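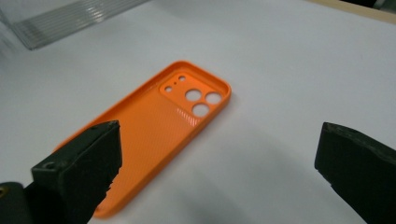

Page last changed 20 August 2020

Speaker notes: Sunscreen you'll really keep wearing

Welcome and settling in

Good evening, everybody, and thank you for coming out to the Giltley library on a night when you could be sitting on a porch somewhere. Wait for the back row to find chairs. Mention that the water is by the door and that the restrooms are down the hall on the left, past the children's books.

Say hello properly before starting on the slides. I've been giving facials at Lozano for a long time now, and if I had to pick the thing people ask me about more than anything else, it would be sunscreen. They ask about it with a bit of guilt, the way you talk to your dentist about floss. So no guilt tonight! I spent my whole teenage life covered in baby oil on a beach towel, and I am not in a position to scold anyone.

Slide 1 - What the number means

Go slowly, because this is where people get lost. SPF tells you mostly about UVB, which are the rays that burn you. The UVA rays go deeper and have a lot to do with spots and lines, and for those you want the words "broad spectrum" on the label. If you remember two words from this evening, I'd be very happy with those two.

SPF 30 lets through a little more than SPF 50 does, but both are good, and a generous coat of 30 will treat you better than a stingy little dab of 50. Hold up the tube and show the dab. (It usually gets a laugh.)

Slide 2 - How much to put on

Two fingers' worth for the face and neck: squeeze a line down your pointer finger and another down your middle finger. People gasp at this. Let them gasp. Then do it on my own face, standing there in front of everybody, and keep talking while it sinks in, so they can see the white cast fade on me and hear that it takes a minute or so.

Places we all miss: ears, the part in your hair, eyelids, the back of the neck, the tops of the feet if you're a sandals person. Ask who has ever burned the tops of their feet. Hands will go up.

Slide 3 - Mineral or chemical

Try not to spend the whole night here - last April I talked so long on this one that we never got to the questions. Mineral means zinc oxide or titanium dioxide. It tends to be kinder to touchy skin and it can look chalky, more so on deeper skin tones, though the tinted ones help a great deal. The others feel lighter and disappear faster, and some of them sting if they get in your eyes. Both kinds work. Pick the one whose feel you like, and if you have a skin condition or you're on a medicine that makes you sensitive to light, ask your doctor or pharmacist before you shop.

Pass the samples around now. Start the Zokitz on the left side and the Grullell on the right so they meet in the middle. Remind people to try it on the inside of the arm first, and to wait a day before using anything new all over the face.

Slide 4 - Where it goes in your morning

Wash, moisturizer, sunscreen, makeup. Give the moisturizer a few minutes to settle or everything will roll up into little gray crumbs, and I know you know the crumbs I mean. Makeup with SPF in it is a nice extra, but very few of us put on enough foundation to count on it.

Out of doors, put it on again every two hours, and again after swimming or a good sweat. If you're wearing makeup by then, a stick or a cushion will go over the top without too much fuss. Don't leave the bottle in the car all summer. Check the date on it, too, and if it has separated or smells odd, let it go.

Slide 5 - Hats, shade and being sensible

Keep this short. Wide brim, sunglasses, a long sleeve when you can stand it. Babies under six months belong in the shade, and their parents should talk to the pediatrician about anything beyond that. And if you've got a mole that is changing, please have somebody qualified look at it. I do skin care, and I love it, but I can't tell you what a mole is.

Questions

Repeat each question into the microphone for the folks in back. If it's quiet, bring up vitamin D myself, as somebody always wonders (short answer: ask your doctor). The handout is on the table with the sign-up sheet, and the leftover samples can go home with whoever wants them.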